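Print this thread | E-mail this thread

Aoife Hanrahan
25/11/2021

Thread on what I've learned selling second-hand furniture from home in Cusside, for the people who asked. I started with 200 dollars and one borrowed trailer.

Most of what I sell is bedroom furniture. Dressing tables, tallboys, bedside drawers. Dining tables take up too much of the garage and buyers haggle harder over them.

I buy from deceased estates and from people moving interstate. The Vamness tip shop used to be good but the prices went up in winter and I haven't been back much.

Check the drawers first. Pull every one right out and look at the runners and the back corners. A drawer that sticks in the seller's house will still stick in yours. I've paid 104 dollars for a chest that needed all five drawers rebuilt.

Smell it too. Cigarette smoke comes out of timber eventually — it does not come out of chipboard. Mothballs are somewhere in between.

Old paint. If the piece looks older than the seventies I test before I sand. The kits are at the hardware shop. If it comes up positive for lead I leave it alone or sell it as is and say so in the listing.

White sells. I don't love it, I'd keep the wood colour on nearly everything, but a plain pine dresser sat for two months and went in a day once I'd painted it white. Same dresser, same handles, and I asked more for it.

Two thin coats of primer and two of enamel. Leave it a full week before you put anything on top. I've had the ring of a coffee cup stay in a top I thought was dry.

Anything with carving takes longer than you'd think. Paint pools in the low parts, so go in with a nearly dry brush and come back after ten minutes to pick up the runs. Roses are the worst. Scrolls are all right.

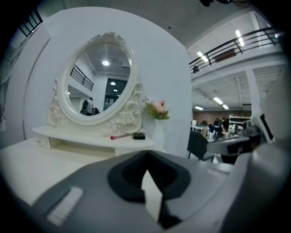

Fatima Ojo
Do you take the glass out before you paint, or just tape it? I taped mine and the paint crept under all the way round the oval.

Out if it will come out. Lay it face down on a towel and look for pins or clips round the back. If it's glued I tape, then run a blade round the edge before the last coat sets hard — that stops most of the creep. What's left scrapes off.

Pricing. I look at what has sold, never at what's listed. There's a dresser in Oyewole that's been up at 300 dollars since autumn.

Delivery is extra and I say so in the first line of the ad. I'll go as far as Sadodby. Past that they can hire someone.

Write down what you paid, including sandpaper and fuel. My first November I thought I'd made 200 dollars and I'd made a bit under half that.

I'll do handles and hinges another night.

Recent from this author
Removing contact paper from drawer liners
Which castors fit old tallboys
Trailer tie-downs, what I use
Wardrobes: why I stopped buying them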